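Inicio > Perfiles > Estela Lagos > Hilo

Otro borrador de norma para robots en tienda, el de Votero: 28 páginas. De cómo llevar la cesta, una línea. Sospechoso.
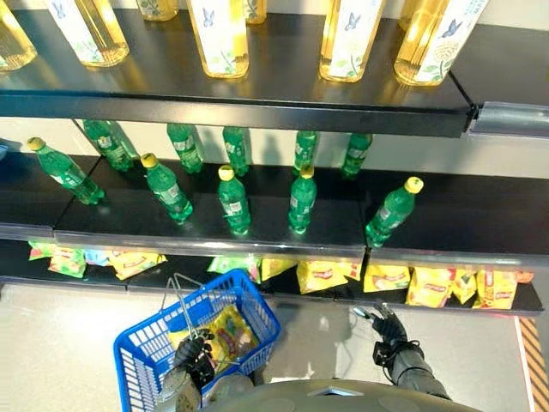

Una mano en el asa, la otra hacia las bolsas.

El punto 11 pide «agarre seguro» – ¿seguro según quién? Ni fuerza ni método de ensayo. Con la pinza cerrada en la parte baja de una botella inclinada, cada auditor firmará lo que quiera.
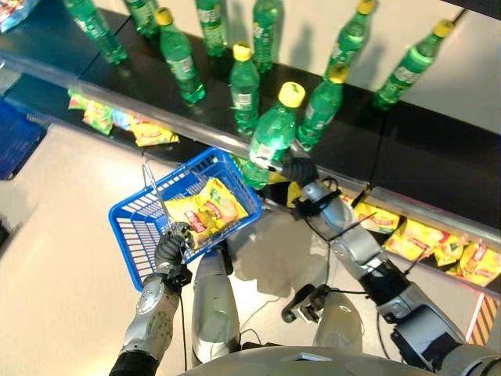
Mi pega va al punto 20: valida cada brazo por separado. Aquí un brazo sostiene la cesta mientras el otro coge el refresco, y para eso no hay ensayo. Lo avisé en agosto. Sigo esperando.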